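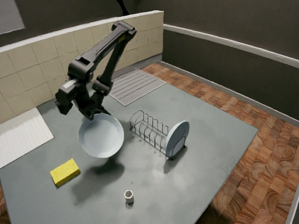 Small Business Finance, handout 4: talking to your bank before you need to

Welcome back, everyone. Last time we got as far as opening a business account, and I promised we'd move on to borrowing. I'm going to start a bit earlier than that, with the chat you have at the bank when you don't want anything at all.

When I ran my first shop, I only rang the bank when something had gone wrong (a bounced payment, usually). So the one person there who knew my name knew it for all the wrong reasons! Go in during a quiet month. Take your last set of figures and tell them what you sell and who pays you late.
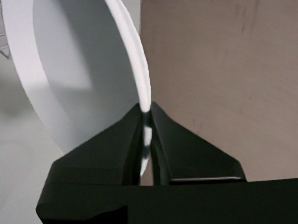 Plate held by its edge in the gripper.

Overdraft or loan?

An overdraft is for gaps. A loan is for things. If your customer pays on day 30 and your supplier wants money on day 9, that's a gap. If you're buying an oven, that's a thing, and you'll want to pay for it over the years you use it.

We'll use Wedby, our made-to-order cake firm, for the sums. Wedby is 300 pounds short at the end of January and has 900 pounds coming in from a café. Work out what happens if the café pays 13 days late – and don't forget the bank's fee for setting up the overdraft, which people leave out every single year.

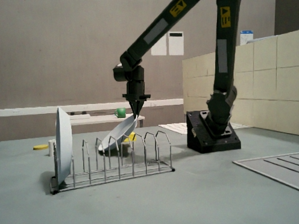
Arm, plate and wire rack, seen across the tabletop.

What the bank will ask

Mostly it's how much, what for, and how you'll pay it back. They'll also want to know what you'd do if sales dropped. Raluca Mihăilă is coming in to play the bank manager and she is not gentle, so have your cash flow forecast in front of you and know which numbers are guesses. It's fine to say "I guessed that one" as long as you can say how.

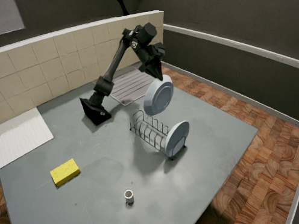

The plate above the dish rack, with the arm's base on the table.

For next time

Read the Tokholm case and write half a page on whether you'd have lent them the money. Hatsue Oshima has the spare copies if you missed out. Bring a calculator, please, and your Wedby sums, finished or not. Hand in by January 30, 2019.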